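Projects > Zalewska > Updates to funders > Equipment

Search updates
All years Go

Equipment planning, second report

August 12, 2023

14 comments 9 shares

Hi Glenys,

You asked me to keep this one shorter than the last one and to put the money up front, so here goes. We're under on the equipment line, over on spares, and I'd like to move a bit of one into the other before we buy anything else. Most of what follows is me explaining how we got there (sorry, it did get a little long after all).

When we wrote the Zalewska budget in January I assumed the hand-held grippers would be the expensive part and everything around them would be pocket change. Well! The grippers were fine. Brostmont held their quote, and Yayra talked them into including the marker cubes, which I had down as a separate item. What ate the money was cables, clamps, and replacement jaw pads. The pads were priced at 44 dollars a set and I'd planned on one set per gripper for the whole grant, and that was me being an optimist. Rogelio now keeps a drawer of them and a sign-out sheet, and I've stopped teasing him about the sheet.

Spending on spares so far is some 300 dollars past what we planned. I'd like to cover it from the leftover on the gripper line, and I'd need your okay in writing for that, even just a reply to this.

Now the bigger question, the arm. We have two quotes in hand, one from Nellau and one from Emlow, and I go back and forth on them every single morning. Nellau is cheaper to buy and the service plan is where they get you. Emlow costs more on day one, but the plan is included for three years and they'll train two people on site. Tadeusz likes Emlow because their controller would fit under the bench we already own. I like Emlow because I don't want to write you another letter like this one about surprise costs. Edmund would rather wait until the winter and see if prices move, and he's been right about this sort of thing before, so I've asked both firms how long their quotes hold. Nellau has answered, Emlow hasn't yet.

What I don't want to do is buy the arm before we know which tasks it's going to be asked to do. That's why the tabletop work matters so much for the budget and why I keep going on about it. Wiping down a tray sounds like nothing, but it tells us how much reach we need and how wide the jaws have to open, and whether a cloth slides out when you press on it. Every one of those is a line on the spec sheet, and a couple of them change the price by a lot.

So the plan for now is to finish the cleaning tasks with the hand-held grippers, write up the reach and grip numbers, and send both vendors the same one-page spec. Yayra is drafting it and you'll get a copy before they do. Please mark it up as much as you like, I mean that. If your board needs a third quote for something this size, let me know soon and I'll go find one.

Thanks again for being so patient with the spares business, and say hi to everyone over there for me!

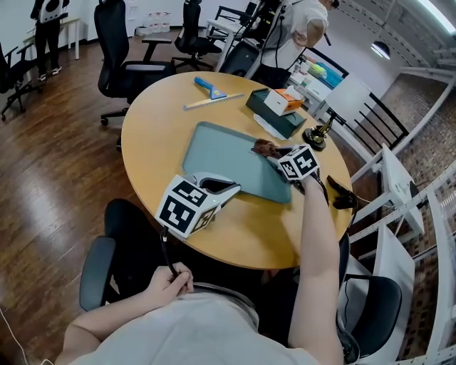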